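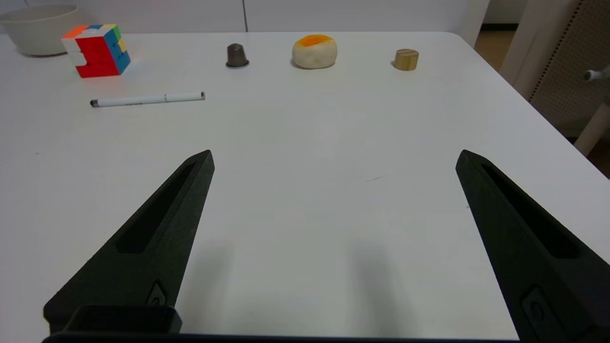

Gripper fingers open over the Barville table, items along the back edge.

Tabletop Arm Inspection - Checklist with Comments
Site: Prullholm, Barville table
Inspected by Melur Lau, Aug 28, 2021

1. Fingers and fasteners
OK. Both fingers looked over from base to tip, and the screw at the lower end of each one is snug. I do like to put a driver on them even when they look fine, so please humor me and do the same! Cycle counter read 1,822 (it was 1,416 in March).

2. Grip on thin-walled items
OK with comment. With the teal bowl, the finger should bear on the outside of the rim and go no harder than setting 2. Syahrul Krishnan asked whether 3 would be all right for heavier pieces - not until we've written it up, please.

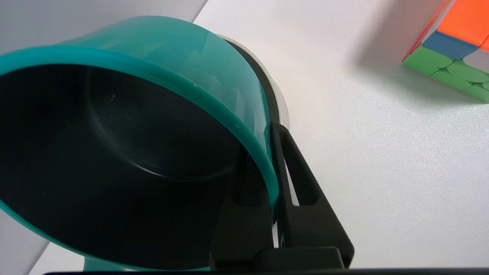 3. Cables at the wrist
Needs attention. The coils over the wrist should stay clear of anything standing on the table, and I'd be happier with a little less slack in them. Turn the wrist slowly through its full range, hand near the stop button, and watch the loops the whole way around.

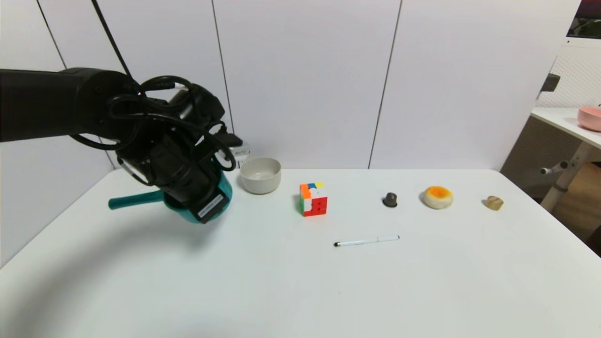
Once the slack is taken up, run the slow turn again and initial the sheet. Thank you all for being so patient with me on this one - I know it eats into the morning.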